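Print this story | E-mail to a friend
14 comments | 37 shares

The Ferry to Ostance

So my aunt Larasati left me her seat on the Ostance ferry. I don't mean a ticket, I mean the seat - second bench, port side, next to the window that never shut right. She'd paid the old captain 500 for it back when he needed a new engine, and she had a paper that said it was hers for as long as the boat floated.

I figured it was a joke. I hadn't been to Drelldale since I was a kid, and I only went in October because Wanting Wei called me from the ticket office and said there was a man sitting in it.

"In what?" I said.

"In your seat," she said. "He's been there all week. He rides over and he rides back."

I drove up that night (in the rain, with one good wiper, thanks for asking) and got to the dock just before six in the morning. And there he was! Big gray coat, thermos, hat on his knee. I had a whole speech ready and I lost it somewhere on the gangway, so I just sat down across from him and held up the paper.

He read it twice. Then he took out a paper of his own, same handwriting, same captain, same bench.

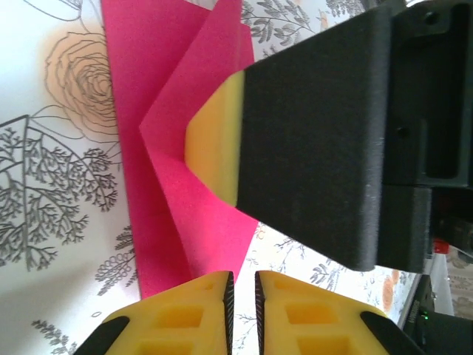
Had the captain sold the same seat to 2 different people? He sure had, and he'd spent every cent of it on that engine, which you could hear knocking under our feet.

The man's name was Aleksi Kokkonen. He told me he and my aunt had fought over the bench for one whole summer and then started sharing it, her going over and him coming back, and after a while they both just rode the whole way. She never said a word about him to any of us. Not at Thanksgiving, not in the hospital, never.

"I didn't know where to send flowers," he said.

I didn't know what to say to that, so I asked what was in the thermos. Soup, he said. Her recipe, too much pepper. The horn went and he slid over to the window and patted the bench, and I moved my bag.

Print this story | E-mail to a friend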